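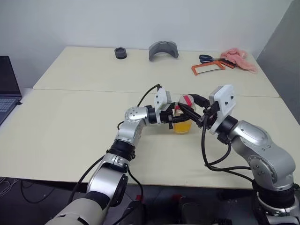
4.2 Do penalties change lender behavior?

The usual case for large penalties rests on deterrence. A lender that pays heavily for selling bad loans should, on this view, check its loans more carefully the next time. We are not convinced that the public record supports this, and the settlement between Comard and the buyers of its home loans shows why.

Comard sold 766 loans in the pools under dispute. An outside review found that 98 of them had income figures that did not match the borrower's own tax papers. The firm agreed to buy back the loans and admitted no fault. Imai reads the case as a success, pointing to the drop in reported defects after the settlement. But the defect counts he uses come from Comard's own quality office, which changed its definition of a serious defect in April, while the talks were still going on. A loan with a missing pay stub counted as defective before the change and did not count after it. Any drop measured across that line tells us little.

Figure 3. Reported defects per quarter at Comard and Kobori, using each firm's own definition. The two lines should not be compared directly.

Kobori is often offered as the control case, a lender of similar size that paid no penalty. Its reported defects fell too, and over the same quarters. One could argue that Kobori was frightened by what happened to Comard, and Imai does argue this (personal communication, December 2021). The trouble is that the same claim would explain a fall at any lender at all. We asked for loan files that could test it and received 316 from Kobori and none from Comard.

Of the Kobori files, 6 had no signed application, so we left them out. In the rest, we saw no clear change in how income was checked. The same form was used throughout, and most of the checks were still done by Janon, an outside contractor paid per file. Whether a contractor paid that way has any reason to slow down is a question the settlement did not touch.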